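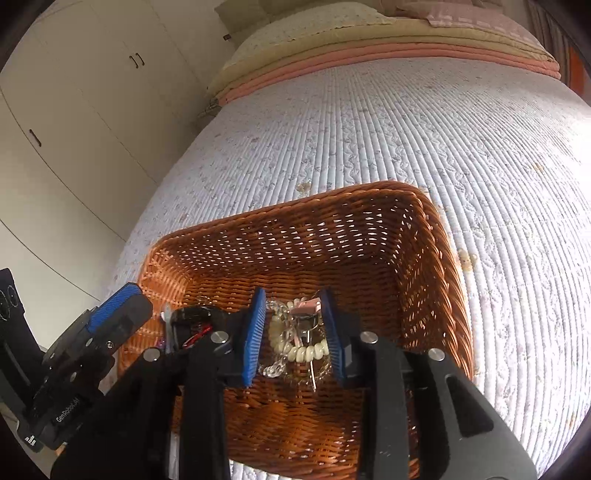
The Hard Part Is Knowing When to Let Go

How Wirker built a planner for small, tangled things

By the features desk
Read time: 2 min read

Most grasp planners want one object with one outline. Jewelry offers neither. A string of beads loops over a chain, a tag sticks up from a charm, and a depth sensor looking at clear links may return nothing at all.

The software team at Wirker, in Ruserdale, spent the winter on that problem. Its planner, called Mai, learns from demonstrations made with hand-held grippers in ordinary bedrooms, with a wicker basket on a bed in place of a lab bin. The first training set held 2,651 of them.

Mai does not try to label each item in a pile. The perception stage marks patches of the image that seem likely to move together. The planner then proposes a place to close the jaws, a direction to pull and a speed. A separate controller watches the width of the gap between the finger pads. If the gap changes faster than the plan allows, the arm stops and the planner is asked again.

Early versions asked too often. On a cluster of necklaces the arm would lift, stop, lower and lift again until the run timed out. The team added a short memory, so that a pull direction that had failed once was scored lower the next time.

Testing was done on 704 recorded piles, replayed through a tool called Horance. It shows the camera view beside the plan and lets an engineer step back 100 milliseconds at a time. Much of the debugging happened there, before any motor was switched on.

Thin wire remains a weak spot. The perception stage often merges it with the weave of a basket, and the planner then pulls at the basket too. A fix is due in February.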